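Workplace Order, Handout 4
October 9, 2026, by Jingyi Tan

Topic: coats, bags and cables in a shared work hall

Personal things need a fixed place near the desks. Coats go on the rack, and a backpack can hang on the coat stand. Shoes stay beside the rack, with the toes to the wall. Power cables should not cross the way where people walk. Please look also at the hall and its upper level, as Mr. Fu explained in class.
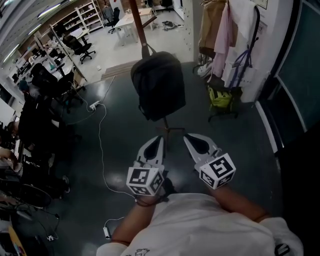
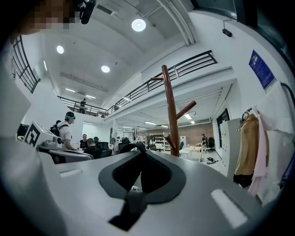
What should we do first, the cables or the coats?

Start with the cables. A person who carries coats cannot see the floor well, so the floor must be clear before. After this, hang the long coats at one end and the bags at the other end.

Contact: Jingyi Tan, Stadeo Training Office | Back to top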